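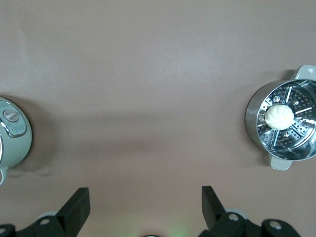
Can robots do kitchen chores yet?
Last updated: Jan 11, 2021

janka_s
I say yes, for a short list! Picking up one bun without squashing it is real kitchen work, and I'd happily hand that job over tomorrow.

ucantero
Soft food is the fun part – so much depends on the grip. With two arms you could have one on the bun and the other on the pot.

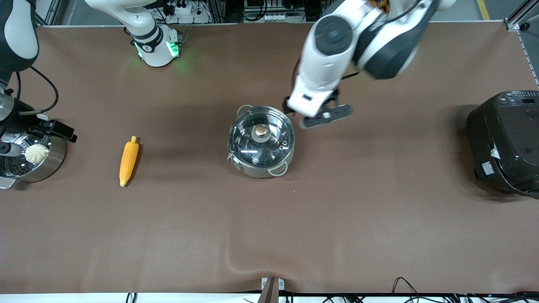

Re: what about lids?

unnur64
Not convinced. A bun gives a little, but clear glass is hard for a camera to make out. My test for "yet" is 13 lids in a row, no help.

janka_s
13 is harsh, I drop more than that myself! But glass is a great test. The knob in the middle helps a lot, it's a part that isn't see-through 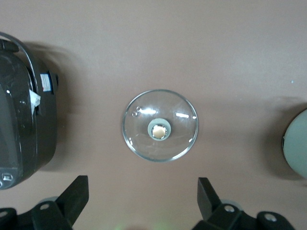
and two flat fingers should be able to pinch it from the sides. I'd start there and leave the corn for July.

unnur64
Fine, lids by July. Dishes, no way.

ucantero
Dishes by the July after! Who's keeping score?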